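Trandero Wrist Kit — evaluation recordings, release 2

README

Last updated October 7, 2022. Maintainer: Mahtab Arabzadeh, Drernivik.

Overview

This release holds the recordings made while Drernivik evaluated the Trandero wrist kit, a bolt-on package of a two-finger gripper, a small wrist camera and a logging module. The kit is sold by Kusuma as a retrofit for tabletop arms. We ran it on a single arm over a five-week loan and logged every session, including the ones that went badly. The written review is in review.txt. Everything needed to check its claims is in the folders listed below.

The release contains 177 episodes. Each episode is one attempt at one task, from the open-gripper start pose to either a release or a timeout. There are 26 episodes in the held-out split. The split was made by session, so no session appears on both sides.

Contents

episodes/ — one subfolder per episode, with video, joint log and gripper log
splits/ — plain text lists for train and held-out
calibration/ — camera intrinsics and the wrist-to-camera transform
review.txt — written evaluation of the kit
CHANGES.txt — differences from release 1

Hardware as tested

The gripper has two opposed fingers driven through linkages. Supplied fingertips were used for all episodes; the optional soft pads were not part of the loan. The camera was left on the bracket position marked 2, the lower of those offered, which keeps both fingertips in view when the gripper is fully open. At that setting the fingertips occupy the lower corners of the image and the table takes up nearly all the rest. Users training on cropped images should check that their crop keeps the bottom edge. A centered square crop can remove part of the finger linkages.

Start pose

Every episode begins with the gripper wide open above the work surface and nothing between the fingers. The object to be picked is not always in camera view at this point. A reach policy trained on the wrist view alone will therefore see starting images with a bare surface in the middle, and must get its search motion from the joint log or from an outside view. No outside view is supplied.
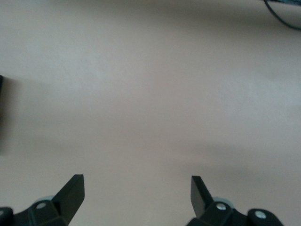
Lighting and background

The work surface is plain and pale, with no printed pattern and no fiducial markers. Room lighting was not controlled. Expect soft shadows across the surface and color that drifts between warm beige and a cooler blue-gray, sometimes within one image. White balance was left on automatic for the first sessions and locked in July. The field wb_locked in each episode header gives the setting.

Cables and other items at the border of the view were left in. We do not mask them, and we suggest that users leave them unmasked too unless their method depends on a clean background.

File format

Video is stored as one file per episode. Joint and gripper logs are comma-separated text with a header row. Timestamps are in seconds from the start of the episode, taken from the logging module's clock. The gripper log reports commanded width and measured width in separate columns. Measured width is unreliable when the fingers are moving quickly, and we recommend commanded width for training labels.

Known problems

Five episodes have a gap in the gripper log where the logging module restarted. They are listed in CHANGES.txt and kept in the release.

The vendor's calibration tool writes its transform in millimeters, while the joint log uses meters. Files in calibration/ have been converted. If you rerun the tool yourself, convert its output before use.

Success labels were entered by hand at the end of each attempt. A pick that was dropped during transport is labeled as a failure, even where the grasp itself held at first.

Intended use

The recordings suit grasp timing studies, wrist-view policy training on small tabletop objects, and checks of the review. They are a poor match for work on cluttered backgrounds or on grippers with different finger geometry. One loaned unit was tested, so nothing in this release measures unit-to-unit variation.

Corrections

Send corrections to the maintainer with the episode number and the timestamp. Label changes will be collected for the next release; files in this one will stay as they are.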